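4.3 Recording file box episodes

Applies to: Grokura recording station, Flotton recorder, task code 3602 (file box, wooden unit)
Last changed: Tue 21 June

Read section 4.2 (arm and hand checks) before starting. The steps below assume that both hands have passed the finger test and that the operator's gloves are already matched to the robot.

4.3.1 Setting the wrist views

Each wrist camera is fixed to the hand it serves and moves with it. A large part of every wrist picture is taken up by the hand itself. The learning system uses the hand outline together with the edge it is closing on, so do not re-aim the camera to get rid of the hand.

1. Start Flotton and open the Views tab.
2. Select one wrist view. Set the preview to full size.
3. Move the hand slowly to the top edge of a wooden board. Stop when the fingertips line up along the edge.
4. Check that the thumb and at least two fingertips can be told apart in the preview. The thumb may cover part of the board.
5. Check that the board grain and any screw heads in its face are sharp. If they are smeared while the hand is still, clean the lens and repeat step 3.
6. Repeat for the other hand.

Note: Bright walls and ceilings behind the board may wash out. This is acceptable as long as the board edge stays clear. Do not lower the exposure to recover the wall, as the underside of the hand will then go fully black.
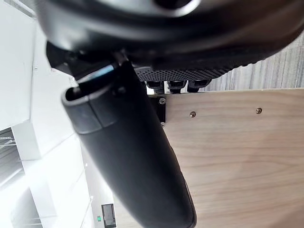 Burkisard Group / Robot Learning / Recording Team

4.3.2 Setting the head view

The head view is the main view for this task. It must take in both hands for most of the episode. Some moves bring a hand to the border of the picture, mainly when one arm reaches up to the top surface of the unit while the other works low down. Short losses are allowed. Set the limit under Views > Hand Loss; the factory value is 200 frames.

1. Bring the robot to the start pose with the rest button. Wait for the motors to settle.
2. Tilt the head until the working edge of the wood lies in the upper half of the preview.
3. Confirm that the forearms do not hide the space between them.
4. Move each arm through its full reach at low speed. Watch for loops in the outer cables catching on the side panels.
5. Move any loose cable on the floor out of the path of the feet.
6. Press Lock View. The head stays at this angle for the whole batch.

CAUTION: Legs and feet stay under power while the arms are being moved. Keep people out of the knee space whenever the status bar shows Ready or Recording.

CAUTION: The elbow housings can close on a panel edge. If an arm touches wood anywhere other than at the hand, release the foot pedal and back the arm out along the path it came in on.

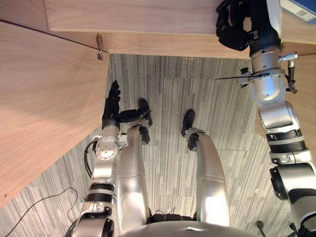
Do the robot's own legs and arms have to be masked out before training?

Leave them in. The joint angles are saved with every frame, and the system learns where the body is from the two together. Masking is used only when batches from two different robot bodies are mixed, and it is done later by the import script.

4.3.3 Recording an episode

An episode begins with both hands free and ends with both hands free. Do not join two attempts in one file.

1. Place the file boxes according to the layout card for the episode. Labels face the way the card shows.
2. Open the doors of the unit fully if the card calls for open doors.
3. Step behind the floor tape and say "clear."
4. Press the pedal once. Flotton sounds one tone and starts all streams.
5. Bring the first hand to the underside of the box. Close the fingers in one motion.
6. Tilt the box at the front edge of the countertop. Hold the tilt until the grip reading is steady.
7. Bring the second hand in only if the card is marked 2H. Otherwise keep it low and still.
8. Complete the move shown on the card, release, and draw both hands back.
9. Press the pedal twice. Flotton sounds two tones and closes the file.
10. Mark the episode Good, Poor or Discard within the prompt window.

An episode that runs longer than 300 seconds is closed by the recorder and marked Discard. This cannot be changed by the operator.

Note: Keep slow or corrected grips. A grip that slips and is then recovered is marked Good if the box ends in the right position. Mark it Poor if the box was dropped and picked up again.

Note: Where boxes are stacked, the lower one may shift as the upper one is tilted. Let it shift. Straighten it between episodes, with the pedal released. 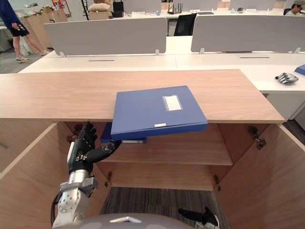 Recording Team, Room 248, Leitão Building

4.3.4 Background and people in view

Recording takes place in a working office. Desks, dividers, chairs and people walking past are part of the data and need no action. Stop the episode only in these cases:

a) A person crosses the floor tape.
b) A person touches the unit, the boxes or the robot.
c) A screen with readable text is turned toward the head camera.

Faces are blurred on import. The operator does not need to check for them, but must tick People In View on the batch sheet if anyone could be seen, even in part.

Spare hands and tools may stay on the far desks. Keep them off the countertop, where the system could take them for part of the task.

4.3.5 Closing a batch

1. Return the robot to the start pose and release the pedal.
2. Open Batch > Verify. Flotton compares the frame counts of the head and wrist streams.
3. Open any episode shown in red. Play the last few seconds of each stream. If a stream is frozen, mark the episode Discard.
4. Enter the layout card numbers in the order used.
5. Press Upload. Leave the station powered until the bar clears.
6. Switch off the arms first, then the legs, then the recorder.

If Verify reports a stream offset on every episode, the clocks have drifted. Do not upload. Go to section 6.1 and reset the clocks, then run Verify again.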